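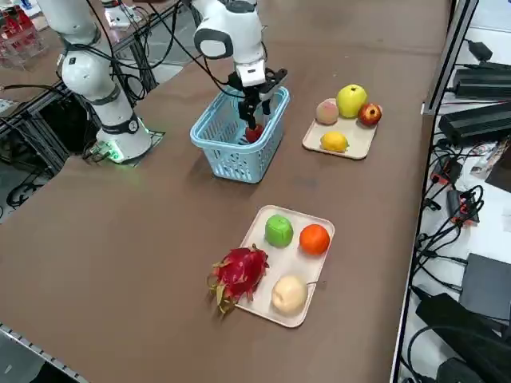

basket and the two trays, brown table

Food and Kitchen > Storage > Fruit: basket or trays?

plumduff
Right, quick one before I have to go out. Trying to sort out how we keep fruit and getting nowhere. Pic at the top is the current state of play. One light blue plastic basket with holes in the sides, two cream trays with rounded corners. Peach, big yellowy green apple, red apple with yellow streaks and a lemon on the one tray. Another red one in the basket, apple I'd say.

My thinking was trays for looking at, basket for carrying and rinsing. But then do you leave stuff in the basket overnight or always move it back to a tray? Other half says basket full time, bin the trays. I say the trays stop things going soft because nothing's piled up. Who's right.

Basket is an Onance, 422 g on the kitchen scales if anyone cares. Trays came from Solanki, pair of them.

geter_fan
Basket. Always basket. Air gets underneath. A flat tray is just a plate with ideas, fruit sits on its own damp and goes brown on the bottom where you dont look.

O. Chaudhary
Disagree with geter_fan there. I ran a fruit stall for years and soft fruit never went in anything with slots. Peaches mark. You get little lines pressed into them by the next morning. Apples yes, citrus yes, peaches and pears on something flat, one layer, not touching.

Omprakash

plumduff
Omprakash that's exactly what happened with the last lot of peaches!! Stripes on the underside. I thought it was some disease

geter_fan
So put a tea towel in the basket. Sorted.

mrs_tansy
tea towel in the basket then you've blocked all the holes geter, so whats the point of the basket

geter_fan
It breathes through cotton

mrs_tansy
does it though

halfpast
Bit of a tangent but do not keep your apples next to the peach. Apples give off gas and ripen everything near them. Looking at your tray they're all in together, so that peach will be ready before you are. Ok if you want it tomorrow, no good if you're saving it for the weekend.

plumduff
Knew about bananas, didn't know about apples. OK so new plan, had a go at shuffling it about this afternoon. Citrus is the one I can't place. Lemon is on a tray on its own bit for now, well away from the edge of the basket, and the
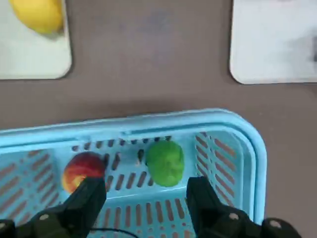

idea is that anything for the lunch boxes goes in the basket the night before, so in the morning you grab the whole thing and go to the sink. Slots in the bottom so it drains. Then whatever doesn't get eaten goes back on a tray. Only snag is remembering the going back part.

Oh and the rim on that basket is nice and chunky, doesn't dig in when it's full. The old Erkum one had a thin edge and it was murder on the fingers.

mrs_tansy
Lemons in the fridge. Last weeks longer. Not pretty but there you go

O. Chaudhary
Lemons in the fridge yes if you're slow with them. If you get through one every couple of days leave them out, they juice better at room temp. And don't rinse anything until you're going to eat it please. Water on the skin, then into a heap, that's where your mould comes from. So plumduff I would rinse in the morning, which it sounds like you are.

plumduff
Rinse in the morning, yes. Mostly. Sometimes the night before if I'm organised, will stop that

halfpast
What did the Solanki trays set you back? Been after some shallow ones

plumduff
511 rupees the pair, my sister brought them over. Not seen them here

geter_fan
Geter do a square one, raised edge, similar thing. Holds more than you'd think but anything big hangs off the corner. And before anyone says it, yes I said basket and I own a tray. It's for bread.

mrs_tansy
ha

cobnut22
Coming in on the fancy stuff. What about dragon fruit? I never know. They've got those spiky bits that catch on everything and they won't sit straight. Does it count as soft? Same with the round pale pears.

O. Chaudhary
Dragon fruit bruises easier than it looks. Tray, spikes or no spikes, and let it lean over the rim if it wants. Few days on the side then fridge. Pale pears, the Asian sort, handle them like eggs. Thin skin, every thumb shows. Stem pointing out so it doesn't poke its neighbour.

cobnut22
Great ta. Limes with the lemons I suppose

O. Chaudhary
Yes

plumduff
OK writing down where I've landed so I can show it to him indoors. Shout if any of it is daft.

1. Basket is for apples and anything being carried to the sink. No peaches in it, no tea towel either, sorry geter.

2. Trays for everything that marks. One layer, stalks facing out, dragon fruit on a corner.
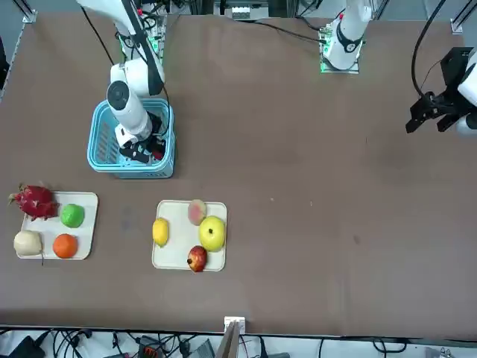

3. Apples away from anything I want to keep. Lemons out if we're using them, fridge if not.

4. Rinse in the morning only.

geter_fan
Number 1 is wrong but I'll let you have 2

halfpast
3 is good. I'd put the peach on the other tray altogether, you've got two so use them

mrs_tansy
what did he say about keeping the trays

plumduff
He's eating the peach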